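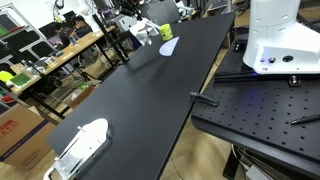 flange_adapter
Is the table on the same frame as the breadboard, or are those two separate structures? I was going to sign up for the next Brorndale open day but if the answer is separate I have some doubts about the repeatability number Cloron gave out.

lowpass_hz
Separate. There is a clamp at the breadboard edge next to the table, and I asked about it. They re-run the table calibration each morning and again if anyone bumps it. I was in the afternoon group in January and they did not re-run it while I was there.

For those who couldn't go, the format was a short talk, then the cell, then questions. The cell is called Gallagher. The planner is Mustach, version 3. One task shown: pick up a soft item from the black tabletop, move it, put it down, then handle the flat plastic piece next to it. The cup stays where it is and counts as an obstacle.

flange_adapter
Once a day is not enough on a floor like that. Two structures, wood floor, visitors walking past. You get drift between base and table and the camera calibration hides it until it doesn't.

lowpass_hz
Depends on what you pick. For cloth, a couple of millimeters in XY makes no difference. Z matters, and they do a light touch on the tabletop before closing the fingers. I agree it would be a problem for the flat piece.

deadband
I was in the same group. The talk slide had 3,393 logged attempts, of which 1,320 were cloth. They reported 419 failures over the full set. They would not split the failures by item when asked, which I found annoying.

flange_adapter
So 2,974 successes out of 3,393, a bit under 88 percent, and no breakdown. If most of the failures are cloth then cloth is poor. If most are the flat piece then my point about calibration stands. Either way the slide tells us nothing.

deadband
It tells us the overall rate and the sample size. Most open days give you a video and a sandwich. I'd take it. 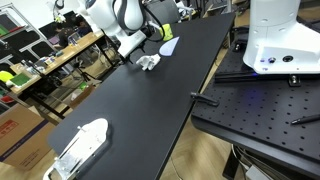 Gripper above the cloth, second base on the breadboard at right.

lowpass_hz
On the approach: the wrist came in tilted on most of the runs I watched, and the fingers closed on a fold instead of going for the center of the lump. Mustach picks a high point from the depth data and then looks for an edge within finger travel of it. If there is no good edge it nudges the cloth and looks again. I saw two nudges in a row on one run, then a good grasp.

The second arm did not move during our session. The staff said two-arm folding is the next milestone and gave no date.

gripworks_mk
What is the cable doing on the first arm? A loop on the outside of the links will catch on something at full wrist rotation. We lost a connector that way on our own cell.

lowpass_hz
Outside routing, yes. Wrist range is limited in software so the loop does not pull tight. I asked if that costs them grasp poses and the answer was yes, some, and they accept it for now.

gripworks_mk
Then some of those failures are really planning failures from the joint limit. That should be a separate column.

deadband
They count "no plan found" as a failure. It was in the slide footnote.

flange_adapter
OK, that is better practice than I assumed. I still don't like the table.

deadband
I wrote up my notes for people going to the next one. Add to it if you went.

1. Get to the cell early. The talk runs long and the question period gets cut. We had time for four or five questions between all of us.

2. Ask for the item to be re-bunched by hand between runs. The default is that the arm drops it and starts again from wherever it lands, so each start state depends on the last release. When a visitor bunched it up by hand, the first attempt slipped and the retry worked. 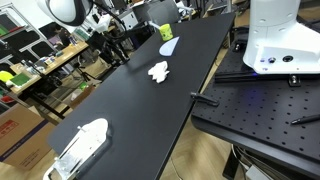 3. Ask to see the flat piece on its own. It is thin with a rounded edge, and the fingers have to get under it or pinch it from the sides. In our session it was tried after the cloth only, and the staff moved on quickly when it missed.

4. Ask about the release height. Ours was a drop from a few centimeters. I could not tell if that was on purpose.

lowpass_hz
Agree with 2 and 3. On 4, it was on purpose. With a lower release the cloth stuck to one finger pad and came back up with the arm. They showed that case when someone asked after you left.

gripworks_mk
Add a 5: ask what the pad material is and how often it gets replaced. Pad wear moves cloth results more than any planner update in my experience.

flange_adapter
I've signed up for the morning slot. I'll bring a dial indicator and ask if I can put it between the table and the breadboard while people walk past. If they refuse I'll report that too.

deadband
They let someone lean on the table in our group and it still picked. Take that as you like.

flange_adapter
Picked cloth, I assume.

deadband
Yes, cloth.

Contact the moderators | Copyright the posters | Back to top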